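Speaker notes, continuing education for licensed engineers
30 Mar 2023

Slide 1. Greet, thank the Gandness chapter. Say that I speak slowly and they may stop me.

Slide 2. Subject today is record keeping for continuing education hours. It is the licensee who must keep the proof, also when the employer paid for the course.

Slide 3. What to keep: certificate, outline of the course, name of the instructor. An invoice alone does not show that you attended. Mention the Michalski file, 84 pages and no certificate in it.

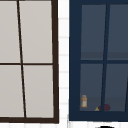
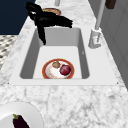

Brock Dhillon wrote to me after the October talk that his office, Navier, throws away course papers when a project closes, and he asked if a scanned copy is enough. My answer is to scan the same day and keep the scan at home also. Check the rule of your own state before you destroy the paper.

Slide 4. Audit letters. Last cycle 200 letters went out to a list of 3,699 licensees. Pause here for questions.

Slide 5. If hours are missing, write to the board before the deadline and ask which courses they accept. Do not sign the renewal form first.

Leave ten minutes. Handouts are by the door.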